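Thu Khúc and Evaristo Cuautle started with one arm, bought used, and a pile of office computers that a school district was about to scrap. The second arm came in November, after they found that a single gripper could pull a part but had no way to steady the case. Both now hang over a slotted aluminum table at Nurkcombe, the shared workshop where they rent floor space for $200 a month.

The project is called Rolum, and its job is narrow. It should take a working processor out of one machine and put it into another without bending anything. Cuautle writes the motion code. Khúc draws and prints the fixtures, and she is on version 36 of the one that holds the chips.
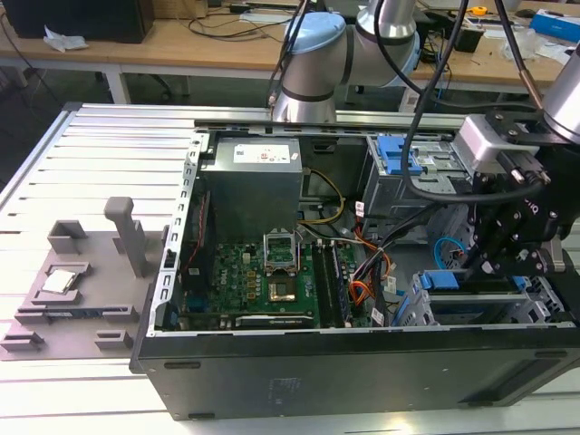
A Dell tower on the Rolum table, its CPU socket open. The processor sits in the printed fixture at left.

The socket is the hard part. Its contacts are easy to damage, and the chip has to go in flat — a slight tilt is enough to ruin a board. Cuautle keeps a log of every attempt, good and bad, and it stood at 758 entries on 14 April 2025.

Cables are next on the list. Khúc wants a softer fingertip before they try the drive connectors, and she has two designs waiting for the printer.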